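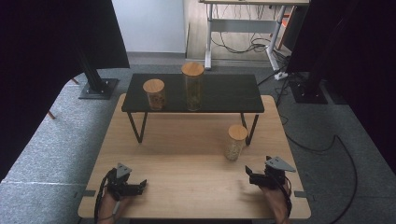 Béla Hajdu said the dumplings would fall apart. Said it before the water boiled, said it again with his coat still on. You need more flour, he said, my mother would of used twice that.

Your mother isn't here, Kozma said.

Semolina, then. Put semolina in.

It's plum dumplings, Béla. Potato. There's no semolina.

There was always semolina.

Kozma didn't answer. Hands in the dough up to the wrist. Potatoes riced too hot, she knew that, no time. The train from Stillodell got in at six and it was past five and she had the plums still to stone. Ilka was on that train. Ilka who had not been home in 15 years and who had written one line on the back of a receipt. Coming February, make the plum ones.

So. The plum ones.

February plums, from a jar, from Ziser's on the corner, and Ziser had looked at her over the register like she was asking for strawberries. Two jars left. She took both. Then back again for cinnamon, then back again for butter, and the third time he just held the door.

They're too soft, Béla said. He had a plum between two fingers. Look at it.

Put it down.

I'm only saying.

Say it in the other room.

He went. She heard the chair take him. She floured the table, floured her sleeve, floured the cat. Rolled it out. Cut squares, bad ones, one came out like a boot. Plum in the middle, pinch of sugar, pull up the corners, roll it between the palms. Her grandmother did it with one hand and smoked with the other. Kozma needed both hands and her tongue between her teeth.

First one in the pot. Sank. Sat there.

Come on, she told it.

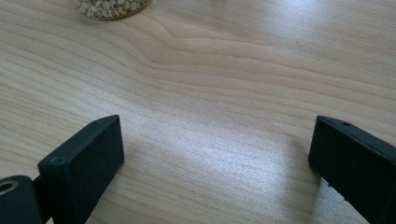 p. 99

It came up. Split down one side, bleeding purple, but it came up. She fished it out and ate it standing, burned the roof of her mouth, and thought, salt. She'd forgotten the salt. All that dough and no salt in it.

Béla! she shouted.

I didn't say anything!

Did I put salt?

How would I know, I'm in the other room.

She stood there. You can't salt a dumpling from the outside. Could you? She threw a fistful in the water. Threw another. Then the breadcrumbs, which were in the pan, which were going from gold to brown while she stood there with her hand in the salt, and she grabbed the handle without a cloth and said a word her grandmother had also used.

Breadcrumbs okay. Dark, but okay. More butter.

Twenty to six. Seven in the pot, then eight. The lid of the sugar tin gone under the stove somewhere. Window all steam. Béla in the doorway again, he'd taken the coat off finaly, he had an apron on. Hers, the one with the scorched pocket.

Give me the spoon, he said.

You'll break them.

I'll break two. You'll be late for the train. Go.

She looked at him. He was already rolling a dumpling, one hand, fast, round as an egg.

Since when can you do that?

Since always. You never asked, you only told me to go in the other room.

She got one arm in her coat. Flour all down the front of it. Kissed him on the ear, missed, got his collar.

Don't put semolina in!

He waved the spoon. She was on the stairs by then, second flight, and she could hear him opening cupboards.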